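Moving the shop's blog without losing the search traffic

I put this off for most of last year. The Stendow blog had been sitting on its own subdomain since the shop opened, on a different system from the shop itself, with its own login and its own menu that never quite matched. In January I finally moved it into a folder on the main site. I said I would write up how it went, so these are my notes, mainly for other people who run a small shop and do their own search work in the evenings.

Some background first. Stendow sells replacement parts for old sewing machines: belts, bobbin cases, foot pedals, lamp holders. Most of our visitors come from search, and most of those land on a blog post and not on a product. Somebody types in the model of a machine and the word "squeaking", they find a post I wrote years ago, and some of them go on to buy a bottle of oil and a belt. Those posts matter more to us than the home page does.

The trouble was that the posts did well and the shop pages did badly. Iman Kamel had been telling me for a long while to put the two together. I had read plenty of arguments on both sides and didn't find any of them very convincing, so in the end I went ahead for a duller reason. The old blog system, Tradby, was putting its price up, and I didn't want to pay for two things that did one job.

The first step was making a list of every address on the old blog. I thought this would take an hour and it took three evenings. There were 600 addresses, far more than there were posts, mostly tag pages and date archives that I had never looked at. The crawl found the ones that were linked from somewhere. The server logs found the rest, including a set of printable versions left behind by a plugin I had removed. If you only crawl, you will miss those.

I put the whole lot in a spreadsheet with one column for the old address, one for the new, and one for a decision. The decisions were keep, merge or drop. Keep was easy. Merge was where the time went, as I had written about tension discs over and over again and each post had a few visits a month. I picked the best one, moved the useful paragraphs over from the others, and pointed the others at it. Drop was for tag pages and anything about opening hours from years ago.
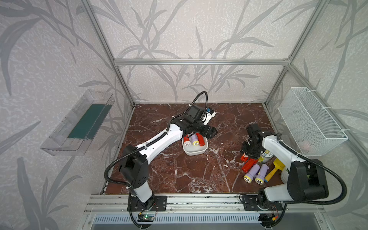

Cosmin Vasiliu wrote under my earlier post that merging was a waste of effort, and that he would have redirected everything one to one and tidied up six months later, so that if traffic fell he would know the move had caused it. He has a point. By doing both jobs at once I made it impossible to tell which of them did what. If your posts are in better shape than mine were, I would follow his advice. In my case I knew I would never come back to do the tidying.

The redirects themselves were simple once the spreadsheet was done. I used permanent ones throughout, one line each, no clever patterns. I did try a pattern at first, and it sent every post with a number in its title to the wrong place, so out it went. One thing to watch: the old blog added a slash to the end of every address and the new one doesn't. My first version sent people from the old address to the new one with a slash, and then on to the new one without. It worked, but it was two hops where one would do, and I had to go back and fix all of them.

Internal links were the part I underestimated. Every post linked to other posts using the full old address, and the shop pages did the same. The redirects caught them, so nothing looked broken, but I wanted the links to go straight to the right page. A find and replace in the database did most of it. The rest were in image captions and had to be done by hand.

I switched over at 9 in the evening, when the shop is quiet. I checked the fifty or so posts that bring in the most sales, then the feed, then the sitemap. The sitemap was wrong. It listed the draft posts, which I had imported along with everything else, and one of those was just the word "pedals". I took the drafts out and sent it in again.

Then came the waiting. Visits from search dropped in the first fortnight, which I had been told to expect and still didn't enjoy. The old addresses hung about in the results for longer than I thought they would, sometimes next to the new ones. By the end of the second month the posts were back where they had been, and a few of the merged ones were doing better. The product pages have come up a little. I can't say how much of that is the move and how much is that I rewrote some of the descriptions while I was in there.

A few smaller things, in no order. Keep the old subdomain paid for, or the redirects stop working. Tell whoever sends your newsletter, as ours had the old address in the footer. Look at your canonical tags after the move, on a real page, in the source. Mine still pointed at the old blog on every post, which told the search engines to ignore the new pages entirely. I found that on the third day and it was the worst mistake of the whole job.

Saron Ayele asked whether I had used a paid tool for the crawl. I hadn't. The free limit on the one I use was just enough once I split the site into two parts.

I still have the category pages to sort out. At the moment they are a title and a list of links, and I would like each to have a proper paragraph at the top. I'll start with belts.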